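Questions we keep getting about the gripper recordings
March 18, 2020
By Tín Lại

Is this really teaching a robot anything?

Not yet. What we have is a pile of examples of people moving small things around furniture with a pair of hand-held grippers. Whether the Varnanell model gets anything useful out of them is a separate matter, and I would be wary of anyone who says it is settled.

Why use people at all?

It is cheaper than driving an arm by remote control, and quicker to set up. The catch is that a person leans, peers round corners and changes their mind halfway. A fixed arm does none of that, so some of what we record may be no use to it.

What does a session look like?

Fairly dull. One person, two grippers, a shelf unit and a few ordinary objects such as a small black picture frame. The rest of the office carries on at its desks. 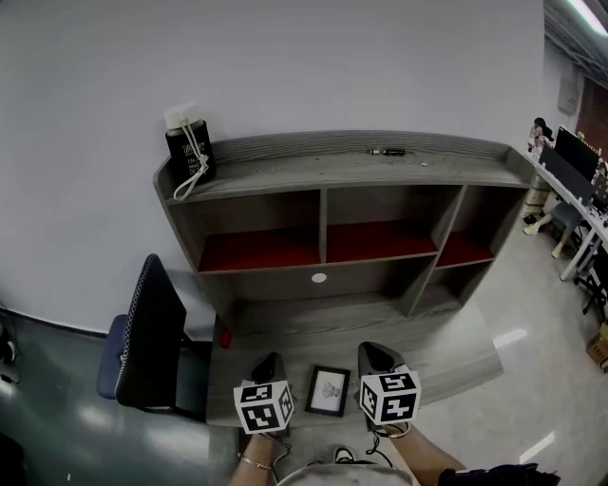
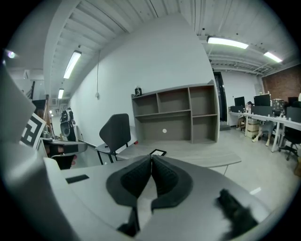 How many examples do you have?

Around 400 that I would keep. In the last batch we threw out 26, mostly because the markers were lost for too long. Dovus wanted those counted in the total. I said no.

What are the patterned squares for?

Working out where each gripper is and which way it is turned. They do the job well enough until a hand, a sleeve or the gripper's own body gets in the way.

Will it work in a different room?

I doubt it. Nearly everything so far comes from one building, with one sort of light and a lot of white wall. Hứa thinks that 13 more rooms would fix this. My guess is that we would learn 13 more rooms.

Can I send in my own recordings?

Please ask first. We took 4 sets from Trotutby without checking how they had been labelled, and sorting out the labels took longer than recording new ones would have.

When will there be results?

When there is a test we did not write ourselves. Until then I would treat any success rate you hear, ours included, as a rumour.

Last updated: March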